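Cap maker Honeck to open second workroom on Lullar street

Headwear firm Honeck will open a second workroom in the former Bortolotti building on Lullar street in May, the company said on 12th April. The space will be used for sorting, finishing and packing denim caps before they go out to shops.

Samuele Piras, who manages the site, said the firm had run out of table space at its first address, where caps were being sorted in the hallway during busy weeks.

"We had orders waiting on people and people waiting on tables," Piras said. "A washed cap needs to be laid out and looked at. You can't do that on a shelf." 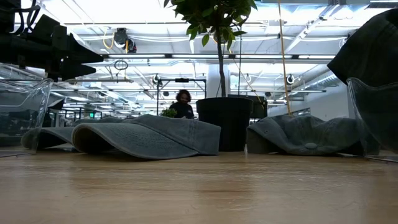

The new workroom measures 165 square meters, and a stock room next door adds storage for up to 200 boxes. Honeck has signed a five-year lease with the building's owner, Wemisell, with an option to extend.

Washed denim remains the firm's best seller. Caps are checked for loose stitching and uneven brims, then shaped by hand and put into containers by color. Piras said the faded blues take longest to match, as no two batches come back from the wash quite the same.

We use cookies to improve your experience on this site. By continuing to browse, you accept our cookie policy. Accept | Manage settings

The building dates from the 1950s and was last used for storing furniture. Wemisell had the wiring renewed over the winter.
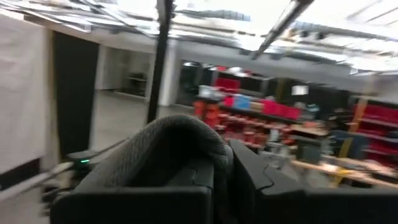

Deliveries will use the rear entrance, and the street door will stay closed to the public. A small sale of seconds is planned for the opening week, with 171 caps set aside so far. Prices have not been announced.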